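Chapter 7
Deformable Objects and Everyday Chores

7.1 Where the difficulty lies

Machines have washed clothes for generations, and they have packed boxes on production lines for nearly as long. In both cases the machine is built around the task: the drum does not need to know where each sock is, and the line presents every box in the same position. This chapter deals with the work left over, in which a general-purpose arm must pick up an item whose shape is not known in advance.

A rigid part can be located with six numbers, three for position and three for orientation. A towel cannot. Its outline changes each time it is dropped, much of its surface is hidden under its own folds, and a grip on one layer may take hold of two. Cardboard falls between these cases. It keeps its shape until it bends or tears, after which a stored model of the piece is of little use.

7.2 What counts as done

Published success rates should be read with the task definition beside them. Semaan's survey separates three levels: contact, in which the gripper reaches the item; transfer, in which the item ends up in a stated area; and completion, in which a person would accept the result without redoing it. In the Prulari trials, a policy trained on 2,000 demonstrations reached transfer in 100 consecutive attempts with a single washcloth. Completion, defined as a square fold, was reached in 12. 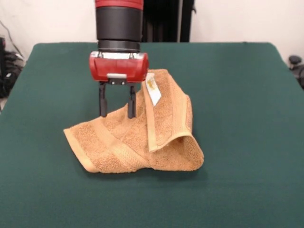
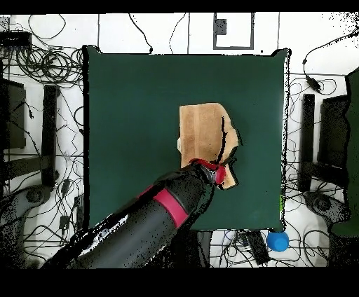
Speed is a separate matter. The Pukberg workshop allowed 20 seconds per item at its sorting bench, a limit set by its human staff. A system that meets the completion standard but exceeds the time limit may still suit a household, where the work can run unattended. It does not suit a shop floor. Section 7.3 defines the measures used in the rest of the chapter, beginning with grasp success on a single layer of cloth.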